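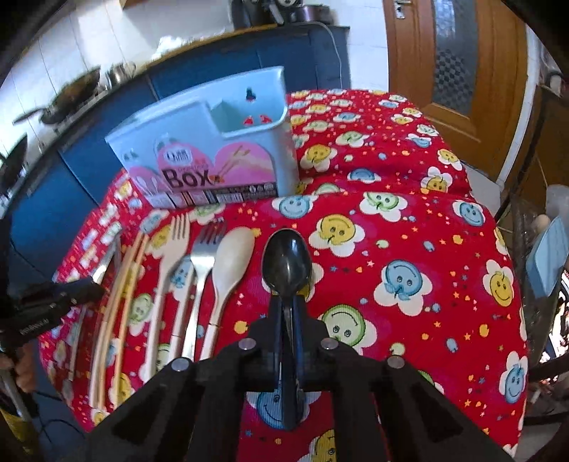

一、本期主线：餐具入盒

Travach 项目本期的主要工作，用一句话可以讲完：让人手持夹爪，把桌上的筷子、叉子和勺子一件一件放进餐具盒，录下来，再摆回去，再放一遍。写进申请书时，这件事叫“面向家庭环境的细长物体操作示范采集”。项目组内部叫它“收筷子”。两种叫法都准确，后一种比较省时间。

本报告覆盖上次汇报之后到七月底的工作，提交给 Kos 基金的项目管理方，同时抄送 Zumurlow 的模型训练组。后者是这批数据的第一个用户，也是对这批数据意见最多的一方，下文会多次提到他们的意见，语气尽量保持中立。

本期计划采集 500 条合格的餐具入盒示范，已全部完成，并通过了首轮质检。首轮质检的含义是：时间戳对得上，画面不断，夹爪开合的读数和画面里的手指一致，任务从头到尾做完。它不保证示范做得漂亮。有几条示范里，操作员和一根筷子对峙的时间足够煮一碗面，按照规则这几条仍然合格，我们也保留了，理由见第三节。

二、场地与布置

上一期在实验室的白桌上录的数据，训练组反馈说“过于干净”。这个评价放在别的行业是表扬。本期我们把采集搬进了 Hunulthorpe 的一套住宅，厨房照常使用，灶台上的锅、柜台上的电器、墙边的置物架都留在原位，不为采集收拾。唯一的要求是地面不能绊人。

桌面铺了一块大红桌布，上面印满白色花朵，每朵花的花心是一张笑脸。选它的过程没有什么科学成分，申请书里写的是“高纹理背景”，采购时能买到的高纹理背景就长这样。效果倒是符合预期：视觉定位模块在白桌上跑得很轻松，到了这块桌布上，有一阵子对笑脸的兴趣明显大于对餐具的兴趣。训练组把这列为缺陷，我们把这列为数据的价值，双方目前各写各的文档。

餐具盒是市面上的普通塑料盒，浅蓝偏白，侧上方另带一个小格。标签没有撕。要不要撕标签，项目组讨论过，时间之长与议题不成比例，最后的结论是一部分示范带标签录，一部分撕掉再录。家里的东西带着标签用几年也很常见，机器早晚要见到。

餐具本身分几类：筷子、叉子、勺子，木色的、不锈钢的、黑色的都有。开录之前把它们并排摆在盒子前面，柄朝操作员一侧。这种摆法叫“整齐起始”，另外还有“随意起始”和“堆叠起始”。本期以整齐起始为主，随意起始为辅，堆叠起始只做了试录。试录的结果是筷子滚到了地上，而地面不属于任务范围。

三、采集方法，以及方法遇到人之后的样子

采集用的是手持夹爪，操作员握着它直接干活，不需要真的机械臂在场。设备上的相机记录夹爪前方的画面，位姿和开合宽度同步写入。左右手各可以持一把，但餐具入盒只需要一把夹取，另一把多数时候负责扶住盒子，或者悬在桌角等候。悬着也得录，训练组要求双手数据完整，于是我们积累了相当可观的、一只手无事可做的高质量数据。

操作规程在本期改过几版，现行版本的要点如下。

开始录制前，夹爪在桌面上方停稳，等提示音。提示音之前的动作一律作废。操作员普遍认为提示音来得太晚，我们量过，它每次都一样晚。

夹勺子时夹靠近勺头的颈部，不夹勺柄末端。夹末端时勺头下垂，进盒的角度很难控制，看上去像在钓鱼。颈部较细，夹爪两指合拢后接触面小，容易打滑，所以合拢之后停半拍再抬。这半拍在早期示范里常常被省掉，后来在复核时看得出明显区别：停过的抬得稳，没停的抬起来以后勺子会自己转个方向。

夹叉子的要求相同，但齿不要碰盒口。叉齿挂在盒口上时，不许用力往下按，退回来重新对准。

筷子允许一次夹一根，也允许一次夹两根，由操作员自定，但要在任务开始前在标签里选好。中途改主意的按失败处理。这条规定引来的抱怨最多，有操作员指出，人在家里收筷子从来不会事先申报。这个意见我们认为完全正确，规定暂时维持。

盒子倒了，扶起来继续录，不剪。餐具掉在桌上，捡起来继续录，不剪。掉在地上，停，重来。

最后说回那几条特别慢的示范。训练组最初希望只要流畅的，速度慢于某个门槛就剔除。我们试着照做，剔除之后剩下的数据里几乎没有纠错动作：没有夹偏了再松开，没有碰到盒口再后退。模型学到的世界里，餐具总是一次就夹准，于是它第一次没夹准时就不知道该干什么，在原地反复合拢空夹爪，神态十分坚定。慢的示范后来全部放了回来，单独打了“含纠错”标签，训练时由对方自己决定权重。

四、质检中发现的问题

首轮质检之外，我们从合格数据里抽了 200 条做人工复看，从头看到尾，不许快进。复看的人每天只排半天，剩下半天做别的，这是试过全天之后的决定。

复看发现的主要问题有下面几类。

反光。不锈钢叉子和亮面的黑勺都会反射室内光线，角度合适时勺头上会出现一大块亮斑。人看着没有困难，分割模型却倾向于把亮斑当成另外一样东西，有时还给它一个很高的置信度。我们没有去调灯光，家里的灯光本来就不归采集团队管，但在元数据里补了“强反光”一栏。这一栏由人工填写，标准是“看见了会皱眉”，下期会换一个能写进文档的标准。

遮挡。夹爪本身在画面里占的位置不小，餐具靠近两指之间时，远处的盒口常常被挡住一部分。操作员知道盒口在哪里，所以照样放得进去，可是画面里并没有他所依据的信息。训练组把这类片段叫作“通灵示范”。对策是要求操作员靠近盒口前把夹爪略微抬高、稍作侧移，让盒口露出来再下放。新要求执行后，通灵示范有所减少，操作员的手腕则有所意见。

颜色接近。浅色筷子、米色叉子和奶油色的勺子并排放在一起时，标注员把叉和勺标反过几次，都发生在下午。标注界面现在把类别名放大了一号，并且把叉子和勺子的按钮分开放，之前它们紧挨着，设计者大概从不失手。

标签不一致。同一个小格，有人标“副格”，有人标“小盒”，有人标“右上那个”。已统一为“副格”。历史标签用脚本批量替换，替换脚本把一条备注里的“小盒子倒了”也改成了“副格子倒了”，已手工改回。

手部入画。采集时旁边的人或者操作员另一只手有时会出现在画面边缘。按照知情同意书的范围，手可以保留，脸不可以。本期没有需要因为人脸而删除的片段，倒是有一段录音里有人评论晚饭，音轨本来就不交付，此处仅作记录。

时间同步方面，某个周二的一批数据出现左右两把设备时钟不齐，表现为一只手总比另一只手先知道要发生什么。原因查明是一把设备中途换过电池，重启后没有重新对时。该批次未计入合格总数，已经补录。现在换电池后必须重新走一遍对时流程，录制软件会拦住不让开始。软件拦人的提示语最初写得比较严厉，改过一次，操作员反映改得过于客气，容易直接点掉，于是又改了回去。

五、模型侧的初步结果

Zumurlow 用本期前半部分的数据训练了一个初版策略，在他们自己的机械臂上试跑。完整评测还在进行，下面只报告对方同意写进来的内容，请管理方不要据此做宣传材料，上一期的教训大家都还记得。

勺子表现最好。勺子形状差异大，但颈部好认，模型基本学会了夹颈部，也学会了夹住之后停半拍。它停得比人还认真，有时停到旁观者以为程序挂了。

叉子次之，失败多发生在入盒阶段，齿碰盒口后会退，退得太远，然后重新寻找叉子，而叉子正夹在它自己手里。训练组认为这是历史窗口太短造成的，我们认为这很像找眼镜，但同意以对方的分析为准。

筷子最差。筷子细、会滚、两根挨在一起时不好分，夹爪合拢的时候常常把它推走。人在示范里遇到这种情况会用指尖轻轻把它拨回来，这种拨动在数据里有，可是数量偏少，而且每个人拨法不同。下期要专门补这一块。

换背景的测试也做了一小轮。模型在白桌上训练、到花桌布上跑，成绩下降明显；反过来，在花桌布上训练、到白桌上跑，下降很小。这个结果支持了本期搬进住宅的决定，也间接证明了那些笑脸没有白买。样本还少，训练组要求在这句话后面加上“趋势待确认”，现予加上。

六、人员、工时与经费

本期参与采集的操作员有 12 人，都经过半天培训并试录合格后上岗。培训材料里原来有一段很长的坐标系说明，新人读完以后动作反而变僵，已经挪到附录。现在的培训以看一段好的示范、看一段差的示范为主，差的那段取自项目组成员本人，本人知情。

手持设备的重量仍然是影响工时的主要因素。连续录制之后手会抖，抖动在位姿曲线上看得一清二楚，旁边不需要附任何说明。目前的排班是录一轮、歇一轮，歇的人负责把餐具摆回起始位置。有操作员提出摆餐具其实也很累，我们核对了一下，确实如此，于是又加了真正意义上的休息。排班表因此变得复杂，但抖动少了。

经费执行总体在计划之内，大额支出集中在设备维护和标注。有一项需要单独说明：耗材栏下的“餐具及桌布”超出原预算。原预算由写申请书时的我们编制，当时假定一套餐具足够整个项目使用。这个假定没有考虑到模型会记住那一套餐具。后来陆续添置了不同颜色和材质的餐具，都在本地商店买的，票据齐全。审核时如果看到票据上有卡通图案的品名，请放心，那是餐具盒。

设备方面，夹爪内侧的垫片磨损比预想快，磨光之后夹亮面勺子容易滑。已更换一批，并把更换时间记入元数据，方便训练组把新旧垫片的数据分开看。训练组问能不能把旧垫片时期的摩擦系数补测出来，垫片已经扔了。以后不扔。

七、与计划的偏差

原计划本期同时启动“碗碟入架”任务，未启动。原因有两个：碗碟需要更大的夹爪开口，改装件到货晚；餐具入盒的补录占用了原本留给它的场地时间。改装件现已到货，装上之后开口够了，但是合到底时两指对不齐，正在返工。供应商的说法是对齐精度属于另一个型号。

原计划在 Hunulthorpe 之外再落实一处住宅，只完成了现场踏勘。那处厨房条件很好，采光好，柜台也宽，问题是桌子是圆的，而且带转盘。我们对转盘没有偏见，只是现有的任务定义里没有一条考虑过桌面自己会动。要不要纳入，请见第九节。

数据交付格式比计划多改了一次。我们按约定格式交付后，训练组发现约定格式是双方在不同版本的文档里约定的。现在只留一份文档，放在共享目录最外层，文件名里没有“最终”二字，这是有意的。

八、下期安排

下期的重点依次是：补筷子，做随意起始，启动碗碟入架。

补筷子的部分计划再录大约 12 个专门设计的起始布局，包括两根紧挨、两根交叉、一根压在勺柄下面、靠近桌边即将滚落等等。最后一种布局需要有人在桌边候着，已写入排班，岗位名称暂定为“接筷”。每个布局由不同的操作员各录若干遍，避免模型只学到某一个人的拨法。

随意起始不再由操作员自己“随意”摆放。复看时发现，人随意摆出来的餐具相当整齐，柄的朝向大体一致，间距也差不多，只是看上去自以为很乱。下期改为从盒子里直接倒在桌布上，倒成什么样算什么样，落到地上的捡回来放在桌面任意位置，由旁边的人放，不由操作员放。

桌布增加几种花色，同时保留现在这块作为对照。采购要求已经写明：纹理丰富，不带反光涂层，图案不限。希望“图案不限”这几个字不会再给我们带来惊喜，但也做好了准备。

质检方面，打算把“停半拍”做成自动检查，从夹爪读数里直接判断合拢后有没有停顿。通灵示范的自动检查比较难，需要先判断盒口在画面里是否可见，这一步恰好依赖我们正在收集数据去训练的那类模型。暂时继续靠人看。

标注指南会出一个短版，控制在一页以内，贴在标注台旁边。长版保留，供有争议时查阅，也供新人知道争议曾经存在。

九、需要管理方答复的事项

请确认耗材栏的超支是否可以从差旅栏调剂。差旅栏本期几乎没有动用，主要的出行是从场地到餐具店。

请确认第二处住宅是否可以采用带转盘的圆桌。我们的建议是采用，但前期把转盘用垫布固定住，待任务定义更新后再放开。如果管理方希望一开始就让它转，请在答复里明确写出，以便我们转给训练组看。

请确认中期演示的形式。上次会上有人提出现场演示，由机械臂当众把一盒餐具收好。以目前的成功率，勺子可以演，叉子可以碰运气，筷子建议放录像。如果一定要现场演筷子，请给我们留出补录完成之后的时间，并且请把观众席安排在离桌子稍远的一侧。

另外，碗碟入架的改装件返工周期取决于供应商，我们会在返工件到手并试夹合格后单独发一份简短说明，不等下一期报告。附录一为操作规程现行版，附录二为质检字段说明，附录三为各批次数据清单，其中周二那一批标了删除线，补录批次列在它的下一行。

Travach 项目采集组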